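シーツ交換「週1回」は本当に必要か　洗濯代行の新料金に利用者から疑問の声

11月　文=今井大地（Daichi Imai）
シェア 70　コメント 2 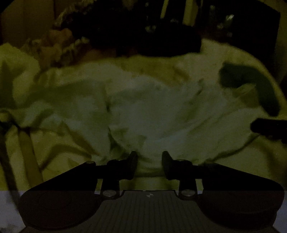
シーツは毎週洗わなければならないのか。

法律や条例で家庭の洗濯の頻度が決められているわけではなく、寝汗の量や季節、ペットの有無を見て各家庭が決めればよい。週に1回という目安はよく聞くが、守らなかったからといって直ちに何かが起きるという話でもない。

それでも「毎週」を前提にした商売は増えている。寝具の洗濯代行を手がけるウェルタマンス（Weltamance）は今月、シーツや布団カバー、タオルなどの大物を毎週引き取る定期コース「プラドビー（Pradby）」を始めた。料金は月3,000円。袋に詰めて玄関先に出しておけば、その日のうちに回収し、2日後に畳んだ状態で戻すという。

単発で頼むと1袋1,868円なので、月に2回出せば定期のほうが安い。同社の案内にもそう書いてある。計算は合っている。ただ、そもそも月に2回も業者に出す家がどれだけあるのかについて、案内は何も触れていない。

同社で広報を担当するハシニ・ウィーラクーン氏に尋ねると、「大物の洗濯は後回しになりやすく、汚れをためてしまう方が多い。毎週の習慣にしていただくことで、気持ちのよい眠りにつながります」との答えだった。汚れをためている人が多いという根拠を重ねて聞いたところ、自社で行ったアンケートだという。回答者は70人。全員が、すでに同社を一度以上使ったことのある客である。

洗濯代行を一度でも頼んだ人に「大物の洗濯は面倒ですか」と聞けば、面倒だと答える人が多いのは当たり前だろう。この結果をもって世の中一般の話にするのは無理がある。ウィーラクーン氏は「傾向をつかむための調査で、統計的に厳密なものとは考えていません」と認めた。だが、案内のチラシにはその断り書きが見当たらない。「みんなが困っている」という見出しが大きく刷られているだけだ。

気持ちのよい眠り、という文句にも引っかかる。洗いたてのシーツで寝るのは確かに気分がいい。記者もそう思う。しかし、気分がいいことと眠りの質が上がることは別の話で、同社は後者について測定した数字を持っていない。持っていないのなら、言い方をもう少し控えるべきではないか。

利用者の受け止めは割れている。

共働きで子どもが二人いるというシャーナズ・ウィクラマシンハさんは、先行の試用期間から使っている。「布団カバーは干す場所がないんです。うちのベランダだと1枚で埋まってしまって、次の人の分は午後からになる。冬は夕方までに乾かない。だからカバーだけでも外に出せるのは助かります」。ただし毎週は出していない。「正直、毎週剥がすほうが大変ですよ。剥がして、袋に入れて、戻ってきたらまた掛ける。そこは誰もやってくれませんから」

これは大事な指摘だと思う。布団カバーの手間のうち、洗濯機が回っている時間はどうせ待つだけである。つらいのは四隅のひもをほどいて中身を引き抜くところと、終わってからまた中身を入れて角を合わせるところで、代行を頼んでもこの二つは丸ごと家に残る。月3,000円で消えるのは、洗う、干す、畳むの部分だけだ。家に乾燥機があれば、消える分はさらに減る。

一方、アサンカ・ナヴァラトナムさんは試用の途中でやめた。一人暮らしで、替えのシーツは1枚しか持っていない。「戻ってくるまでの間に使う分がなくて、結局もう1枚買いました。そしたら、その2枚を自分で交互に洗えばいいんじゃないかと気づいてしまって」。戻ってきたシーツの仕上がりに不満はなかったという。「きれいでした。ただ、うちの洗濯機で洗ったのと並べて違いが分かるかと言われると、分からないです」

替えが要るという点は、案内の下のほうに小さな字で書いてある。2日間手元を離れるのだから当然の条件だが、人によっては申し込んだ後に気づくだろう。替えのカバーやシーツを家族の人数分そろえる費用は、月額とは別にかかる。

クリーニング店「ブイヤン（Bhuiyan）」を営むジャナカ・ウィジェシンハさんは、定期コースそのものには冷ややかだ。「うちにも大物は来ますが、季節の変わり目に集中します。毎週持ってくるお客さんは、まずいません。毎週洗うものは家で洗う。家で洗えないものを店に出す。昔からその分け方でうまく回っています」。競合の言い分なので割り引いて聞く必要はある。ウィジェシンハさん自身、布団の丸洗いを割引する冬の企画を準備しているところだった。こちらの値段はまだ決まっていないという。

ウィジェシンハさんが付け加えたのは、頻度より乾かし方の話だった。生乾きのまま丸めておけば、毎週洗っていてもにおう。洗い上がったシーツを取り込んでベッドの上に山のまま置き、夜になってそのまま敷く家は多いのではないか、と言う。「しわは別にいいんですよ、寝るだけだから。重なっていた内側に湿り気が残っていないか、手で触ってみてください。縫い目と角が一番遅いです」

家で洗う場合の注意として同氏が挙げたのは次のような点だ。シーツとバスタオルを一緒に詰め込むと、タオルがシーツにくるまれて洗いもすすぎも半端になる。布団カバーは裏返して、ファスナーを閉めてから入れる。干すときは二つ折りにせず、さおを2本使ってM字に渡す。どれも洗濯表示を先に見たうえでの話で、素材によっては乾燥機に入れられないものもある。特に目新しい内容ではないが、月額はかからない。

地域の生活情報紙「ブトン（Buton）」の読者欄にも、この秋、寝具の洗濯についての投書が続いた。目を通した限りでは、毎週派と隔週派がほぼ拮抗し、月に1回という人もいる。変わったところでは、シーツは隔週、枕カバーだけ3日ごとという投書があった。顔と髪が直接触れるのは枕カバーなので、そこだけ頻度を上げるのは筋が通っている。小さいから普段の洗濯物に混ぜて回せるし、干す場所も取らない。代行の袋を毎週いっぱいにする必要もなくなる。

ウェルタマンスに、隔週コースを設ける予定はないのかと聞いた。ウィーラクーン氏の回答は「ご要望は承っておりますが、現時点でお話しできることはありません」。隔週に分けると回収の道順が組みにくく、採算が取りづらいという事情はあるらしい。そうであれば、毎週を勧める理由は利用者の眠りよりも会社の配車の側にあることになる。この点について同氏は「両方です」と述べた。

単発の1,868円という価格は、今のところ据え置かれている。来客の前や、腰を痛めて大きなものを干せないときに使う分には、選択肢として悪くない。来年以降も単発の受付を続けるかどうかについて、同社は「未定」としている。定期コースの申し込みは土曜日の受付分まで初月の解約手数料がかからず、それを過ぎると途中でやめた場合に1袋分の料金が請求される。申し込む人は、先に家にあるシーツの枚数を確かめておいたほうがいい。

コメント（2）

うちは洗濯機が小さくてダブルのカバーが入らないので、コインランドリーに行っています。往復の時間を考えると代行も気になるけど、毎週はいらないです。隔週ができたら考えます。

掛けるところまでやってくれるなら3,000円払います。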